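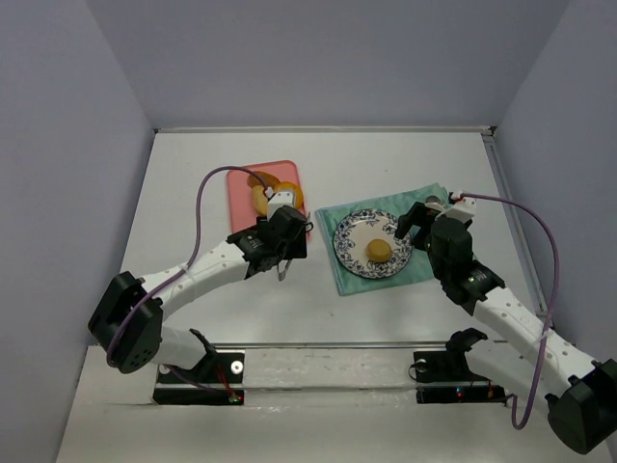
Última modificación de esta página: octubre, lunes, 16:40

Informe de avance del proyecto Stunstead
Enseñanza por teleoperación de tareas de mesa con dos brazos
Destinatario: Fundación Jostau, programa de robótica asistencial
Responsable del informe: Melaniia Holovko

1. Resumen del periodo

En este periodo se ha cerrado la puesta en marcha del puesto bimanual y se ha grabado el primer conjunto completo de demostraciones. El total es de 949 episodios válidos, todos ellos registrados por teleoperación. La tarea principal es pasar alimentos de una tabla a un plato y dejarlos en una posición aceptable. El entrenamiento de la primera política ha empezado y los resultados que se dan en el apartado 4 son preliminares.

El gasto se mantiene dentro de lo previsto, salvo la partida de repuestos, de la que se habla en el apartado 5.

2. Puesto de trabajo

El puesto consta de dos brazos ligeros con pinza, montados en el borde delantero de una mesa blanca y unidos por un riel metálico entre las bases. La mesa está cerrada por paredes claras al fondo y a los lados. En la configuración actual de la tarea hay una tabla rosa con un cruasán a la izquierda y, a su derecha, un plato de borde floreado azul sobre una servilleta verde menta. El brazo izquierdo trabaja sobre la tabla y el derecho queda junto al plato.

El operador maneja un par de brazos guía, de la misma geometría que los del puesto, y los brazos de trabajo copian sus ángulos. La apertura de las pinzas se controla con un gatillo en cada empuñadura. El programa de captura lo ha preparado Hrytsenko y guarda juntas las posiciones de las articulaciones, las órdenes enviadas y el vídeo.

En la primera versión la servilleta no se incluía. Se añadió a propuesta de la residencia que asesora el proyecto, porque allí se pone siempre debajo del plato. El cambio parecía menor y ha tenido consecuencias: cuando la pinza derecha baja demasiado, arrastra la tela y el plato se mueve con ella. Los operadores han tenido que aprender a acercarse por el lado y un poco más alto.

3. Recogida de demostraciones

Cada episodio empieza con los brazos en reposo y termina cuando el operador los devuelve a esa posición. La disposición de los objetos se cambia entre episodios siguiendo una lista de colocaciones, para que la política no aprenda una única trayectoria. También se varían el giro de la tabla y la orientación del alimento.

Las sesiones son de 60 minutos como máximo. Al principio eran más largas, pero al revisar las grabaciones se vio que en la última parte aumentaban las correcciones pequeñas y los titubeos antes del agarre. Esos titubeos se trasladan a lo aprendido: la primera política de prueba se quedaba parada encima de la tabla sin llegar a cerrar la pinza. Se han retirado del conjunto las demostraciones con pausas largas y no se cuentan en la cifra del resumen.

Se probó además la enseñanza directa, moviendo a mano el propio brazo con los motores sueltos. Sirve bien para fijar posiciones de referencia y para que una persona nueva entienda los límites de cada articulación. Para grabar la tarea completa no ha resultado práctica, ya que las manos del operador tapan los objetos en el vídeo y no es cómodo guiar los dos brazos a la vez. Queda como herramienta de calibración.

La formación de operadores ha llevado más tiempo del calculado. Lo que más cuesta es juzgar la altura de la pinza. Se ha redactado una guía breve con estas indicaciones:

Bajar en vertical y detenerse antes del contacto.
Cerrar despacio, sobre todo con bollería.
Levantar antes de desplazar.
No corregir en el aire si el agarre es bueno.
Si el alimento se cae fuera de la mesa, cortar el episodio y marcarlo como fallido.

4. Primeros resultados

La política preliminar se ha entrenado con una parte de los datos y se ha probado en el puesto en una tanda de 60 intentos. Completó la tarea en 27. La mayoría de los fallos se produjo en el agarre, con el alimento en una orientación poco representada en las demostraciones. En otros casos el agarre fue correcto y el alimento se soltó demasiado cerca del borde del plato.

Con piezas pequeñas y redondeadas los resultados son peores, porque ruedan al primer contacto. Faltan demostraciones de este tipo y se van a grabar de forma específica en el periodo siguiente.

No se han hecho pruebas con usuarios ni están previstas en esta fase.

5. Incidencias

Se han sustituido 2 servos, ambos del codo izquierdo, que es el que soporta más horas con el brazo extendido. El proveedor, Vikex, los ha cambiado en garantía, pero los repuestos de reserva se han comprado aparte y esa es la causa de la desviación en la partida.

El cable que va de la muñeca a la base se enganchaba al cruzar el brazo por delante. Se ha dejado más holgura en los dos lados. Con ello el problema ha disminuido, aunque el lazo pasa a veces por encima de la tabla y conviene buscarle otra guía.

Se perdió una mañana de grabaciones por un desfase entre el vídeo y las posiciones articulares. El programa comprueba ahora la sincronía al abrir cada sesión y avisa si no es correcta.

6. Trabajo previsto

Grabar demostraciones con piezas pequeñas y con más orientaciones de la tabla.
Repetir la prueba con la política entrenada sobre el conjunto completo.
Incorporar episodios de recuperación, en los que el operador parte de un agarre fallido y lo corrige.
Cambiar el recorrido del cable en ambos brazos.
Entregar a la Fundación el conjunto de datos documentado, con la lista de colocaciones y la guía de operadores.

Se solicita autorización para pasar a repuestos el remanente de la partida de viajes. El detalle va en el anexo económico.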